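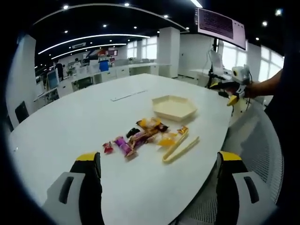

*Wrapped candy, tongs and tray on the snack table, seen between the jaws of a hand-held gripper.*

## Collecting demonstrations: common questions

**What counts as one demonstration?**
One full run of the task, from the first movement of the jaws to the moment you pull them back. Stop recording between runs.

**How many do I need per session?**
The target is 100. If you reach 103, keep all of them.

**Do I have to lay the candy out the same way each time?**
No. Push it into a new pile before every run and turn a few pieces over. Move the tray too, but keep it within reach. The Narnum model learns poorly from a table that never changes.

**I dropped a piece. Should I throw the run away?**
Keep it if you picked the piece up again and finished. Tag it "recovered" in Menside. If it fell on the floor, delete the run.

**How fast should I move?**
At the speed you would use to hand something to another person. Runs longer than 18 seconds are flagged for review – they aren't rejected automatically.

**Can two people work at one table?**
Yes, with one gripper each. Agree on who is recording, and keep the other gripper away from the pile.

**When do uploads close?**
Friday at 13:00. Anything later goes into the next batch.

**My gripper won't pair. Who do I ask?**
Restart it once. If that doesn't help, write to Maribel Chávez and include the number on the handle.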